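**Gestanholm kitchen sim pack, worth $188?**

**cbunting** · 9:40 pm
Bought the Gestanholm pack for two-arm practice. Pan, cutting board, marble counter, both hands loaded and ready. Anyone else running it?
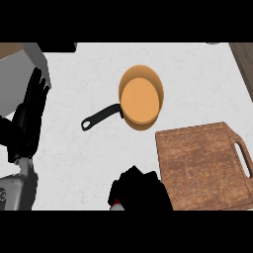 **Nimal Sheikh**: The price puts me off. You get 60 objects and half of them are cups. Ristley gives you fewer but the grasps are tuned out of the box.

**cbunting**
Ristley wanted a yearly seat last I looked. This is pay once. Installed in 11 minutes on my old desktop, no fuss.

Pan handle is the good part. Long, flattish, has a real hole at the tip so you can try hanging it up later. Board has a cutout handle too. Those are proper holes in the mesh, not painted on

**amparo_h**
ok but how are contacts. Last version the fingers sank into anything thin. Returned mine in December because of it

**cbunting**
Better. Not perfect. Curled fingers on the board edge still jitter if you leave the default friction. Turn it down a notch, helps a lot

**Nimal Sheikh**
Down? You'd want it UP for a board.

**cbunting**
Tried up. Worse. Try it yourself, demo is free

**kamol_l**
Nimal is right in theory, colin is right for this pack. Their friction numbers are scaled weird, it's in the release notes somewhere near the bottom. Support told me a fix is comming but that was two updates ago.

**amparo_h**
so we pay 188 and fix their numbers for them. great

**kamol_l**
pretty much yeah. still cheaper than building the kitchen. I ran 931 pan grasps over one night and it never crashed, which I can't say for Inthanon

**Nimal Sheikh**
Inthanon crashes if you look at it. Low bar.

How many of the 931 held?

**kamol_l**
didn't log it properly, my fault. Handle grasps mostly ok, rim grasps bad. Rerunning tonight

**chanida.p**
Does the license cover a class? need it on several machines, site doesnt say

**cbunting**
One machine per key I think? Email them, they answered me same day.

**chanida.p**
will do thx. kamol pls post the rim numbers when you have them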